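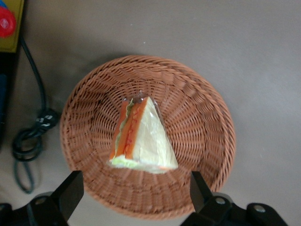
Visit reports

Lunch packing with robot arms at Mansour, Tramville

On 5th June I visited the Mansour kitchen in Tramville, together with 7 other members of our catering group. Mansour prepares lunches for offices and two schools, 600 baskets on a normal day. I wanted to see the packing room, where the Atosov arms have worked for almost a year.

The job of an arm is small. A wrapped sandwich goes into a round wicker basket, one in each, and the basket moves on to a person who adds the fruit and the napkin. The wedges in plastic film are the difficult part, we were told. The film shines and it gathers in a knot at the top, and the fingers must not press the bread.

Bongani Adams, the shift leader, packed by hand for five years before this. He said his wrists are better now, but the day is longer in the head. Before, he could talk with his neighbor the whole morning. Now he watches three stations and listens for the stop signal. Two of his colleagues did not like this and asked to move to the cooking side, and they were moved. The others had training at Pollow in August and receive a little more pay – not enough, in the opinion of one woman I spoke with at the coffee break.

I asked who decides the speed. The answer was the shift leader, and he can lower it without asking the office. I found this important, and I wrote it down twice.

The room is more quiet than I expected. We had to wear hairnets and leave our bags outside. For visitors who come by train, it is bus 31 from the station, and the entrance is at the back, beside the loading doors.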